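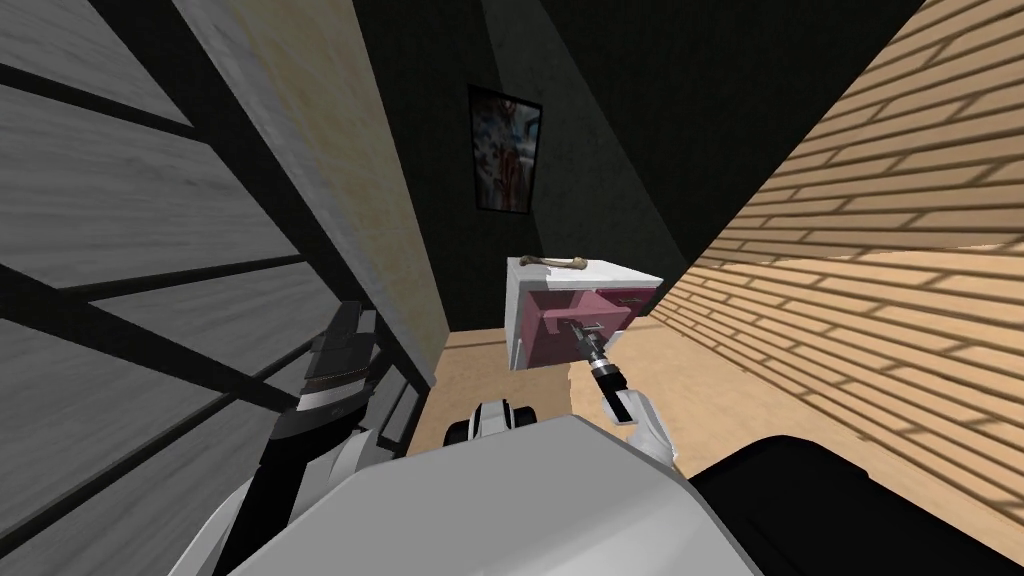

Geketti 引き出しセル、5か月使ってのレビュー

急ぎで書いてる。2月の更新ライセンスをどうするか決める前に、頭にあるうちに。

買ったのはBirkexの「Geketti」、双腕ロボット用のシミュレーションセル一式。部屋、家具、ロボットのモデル、視点カメラ、遠隔操作のつなぎ込みまで入って1席459ユーロ。うちはLornovcombeの小さい部署で2席。実機はOlmedo。実機を触る前に引き出しの開け閉めをこっちで詰める、という使い方。他の用途(歩行、物の受け渡し)はほぼ試してないので書かない。

結論だけ先に。引き出し系の調整が仕事の人なら買い。初期設定のままで使えると思って買うと初日で嫌になる。

■ インストール

展開から最初の起動まで34分。うち大半は部屋データのダウンロード。回線のせいもあるので参考程度に。依存ライブラリは自前で抱えてるので楽。ただしインストール先のパスに日本語が入ってると家具の読み込みで黙って止まる。エラーも出ない。英字だけのフォルダに入れ直したら通った。マニュアルには無し。

GPUのドライバは推奨の版に合わせた方がいい。新しい方が速いだろうと思って上げたら影の描画がちらついて戻した。半日つぶした。

■ セルの組み方

最初にやったのが部屋の選択。広い部屋は簡単すぎる。ベースをどこに置いても届くから、届かない時の癖が出てこない。うちは狭い角に小さいキャビネットを押し込んだ配置を標準にした。両側が壁で、ロボットはほぼ真正面からしか寄れないやつ。白い箱にピンクの引き出しの、あの家具。色は好みじゃないが取っ手との見分けはつきやすい。

設定の順番、うちのメモから。

1. 家具を置く。背板と壁の間は少し空ける。ぴったりつけると起動直後に接触計算が暴れて家具が前に跳ねる。
2. 引き出しの関節の摩擦と減衰を入れる。初期値は軽すぎ。指先が触っただけでするする出てくる。
3. 取っ手の当たり判定を「細かい」に切り替え。初期は凸形状ひとつで、取っ手の裏の隙間が埋まってる。指が入らない。入らないのに見た目は入るので原因がわかりにくい。
4. ベース位置。胴体と家具の間隔を決めて固定。
5. 使わない腕の退避姿勢を登録。
6. 天板に小物を置く。うちは骨。
7. 視点カメラの角度。
8. 保存。必ず別名で。

6の小物は飾りに見えるけど大事。引き方が乱暴だと天板の上の物がずれるから、あとで座標を見れば一発でわかる。骨にしたのは両端がこぶになってて転がり方が素直じゃないから。円柱だとちょっとの傾きで落ちて判定にならない。

8の別名保存。上書きすると家具の関節設定だけ初期値に戻るバグが前の版にあった。今の版で直ったとリリースノートには書いてあるが、うちではまだ別名でやってる。こわいので。

■ グリッパー

一番時間を食ったところ。

初期の把持力だと取っ手が滑る。じゃあ上げるかと上げると、今度は指が取っ手にめり込んで、引いた瞬間に弾かれる。上げ下げしても解決しなくて、効いたのは指先の摩擦係数と接触の柔らかさのほう。力はむしろ初期より少し下げて、摩擦を上げる。そのあと計算の刻みを半分に。重くなるが安定はする。

それから閉じる前の向き。取っ手は横に長いので、指で上下からはさむ形に手首を合わせてから寄せる。寄せてから回すと、狭い角では肘が壁に当たる。当たり方が軽いと警告が出ないのがGekettiの困るところで、ログの「soft contact」の行を自分で拾うしかない。拾うスクリプトはRodica Opreaが書いてくれた。うちでは全員これを通してる。標準機能にしてほしい。要望は出した。返事はまだ。 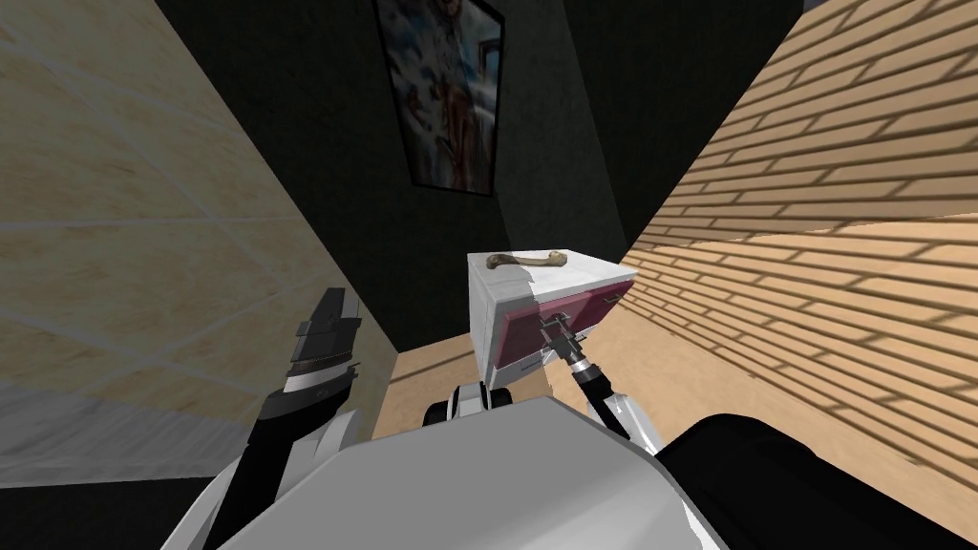 退避側の腕の話も。初期の退避姿勢は前に突き出してて、狭い配置だとそのまま壁に突っ込む。うちは左を畳んで立てる形で登録しなおした。グリッパーは上向き。こうすると右が引く間に胴体が少しひねっても壁までの余裕が残る。登録は姿勢エディタから。スライダーが細かすぎてマウスだとつらい、数値入力のほうが早い。単位がラジアン固定なのは慣れで。

ベースの間隔は実機より広めに取らないこと。シミュだと余裕を持たせたくなるけど、広く取ると腕が伸びきって、引き始めに手首の姿勢が崩れる。伸びきり手前で掴んで、引く分を肘で逃がす。実機と同じ。

■ カメラ

頭部視点がかなり下向きで、部屋全体が斜めに傾いて見える。最初にさわる人は酔う。慣れる。どうしても無理ならロール補正をオンにできるが、オンにすると実機の画とずれるのでデータを取るときはオフ。うちで一回、オンのまま一日ぶん取ってしまって全部捨てた。起動時のチェック表に入れた。

影は本物っぽい。奥の壁が暗い部屋だと腕の影と壁の区別がつきにくく、遠隔操作してると奥行きを読み違える。照明をひとつ足すとましになるが、それはそれで実機の部屋と違ってくるし、悩みどころ。うちは練習のときだけ足して、記録のときは消す。

壁と床のテクスチャ差し替えは良くできてる。板張り、タイル、レンガ風の模様など。設定ファイル一行。ここは文句なし。差し替えても当たり判定は変わらないのを確認ずみ。

■ 日々の手入れ

機械じゃないのに手入れ?と言われそうだが、要る。放っておくと確実にずれる。

毎朝:初期配置を読み込んで、引き出しが閉じた状態で速度ゼロになってるか見る。ゼロにならず細かく震えてたら接触の初期干渉。家具をほんの少し浮かせて落としなおす。

データを取る前:左右のグリッパーを全開、全閉。指の左右差がログに出るので、差が出たらモデルの再読み込み。再読み込みで直らない場合はキャッシュを消す。キャッシュの場所は設定画面の一番下、折りたたまれてて見つけにくい。

週に一度:キャッシュ全消し、ログの退避。ログは放置するとすごい勢いで太る。ディスクが埋まると記録が途中で切れるのに画面には「保存しました」と出る。これはひどい。最優先で直してほい。

版を上げる時:必ず旧版を残して、同じ操作を両方で再生して引き出しの開き量を比べる。前回の更新で摩擦の定義が変わってて、同じ数値なのに引き出しが重くなった。リリースノートには「物理の改善」とだけ。改善かどうかはこっちで決めたい。

■ 壊れた話

一度、右手首の関節が開始と同時に一回転する症状が出た。モデルファイルの可動範囲の上下が逆に書かれてた。こっちで触った覚えはない。Birkexのサポートに送ったら21時間後に修正ファイルが来た。担当のSmaranda Vladさん、話が早い。症状の動画と設定ファイルを送れば余計な質問をしてこない。サポートは素直に評価する。

もうひとつ、引き出しを出しきったところで止まらずに抜ける。ストッパーの値が家具ごとに違って、小さいキャビネットは未設定だった。自分で入れる。入れたら抜けない。

■ 実機との差

取っ手を掴むまではだいたい合う。引き始めの一瞬が合わない。実物の引き出しは最初に引っかかりがあって、そこを越えると急に軽くなる。Gekettiの摩擦は一種類なので再現できない。うちはスクリプトで開始直後だけ減衰を大きくして逃げてる。見た目はそれなり。厳密じゃない。

閉めるほうはあまり試せてない。押すだけだし後回しにしてた。書けるようになったら追記。

■ 良いところ/だめなところ

良い
・部屋と家具の組み替えが早い
・テクスチャ差し替え
・サポート
・遠隔操作の遅れが小さい(有線の場合。無線はだめ)

だめ
・取っ手の当たり判定の初期値
・軽い接触で警告が出ない
・ディスク満杯時の嘘の保存表示
・マニュアルの日本語版が古い。英語を見るべし
・姿勢エディタのスライダー

更新はたぶんする。1席は減らすかも。摩擦が二段になったら2席のまま。

あ、書き忘れ。3番の当たり判定、家具を複製すると複製側は初期に戻る。複製したら入れ直しを。

コメント(4)

kado_7
取っ手の件、まさにこれで三日ハマってました。「細かい」にしたら指が入りました。助かりました。

ひきだし係
刻み半分にすると記録の周期も変わりませんか? うちは変わって学習側で怒られました。

筆者
変わります。記録側の間引きを別に指定してください。設定ファイルの下のほう、physicsじゃなくてrecorderの中です。本文に足しときます。

mnt_sato
無線がだめというのは遅延ですか、切断ですか。うちは無線しか引けない部屋なので、そこだけ知りたいです。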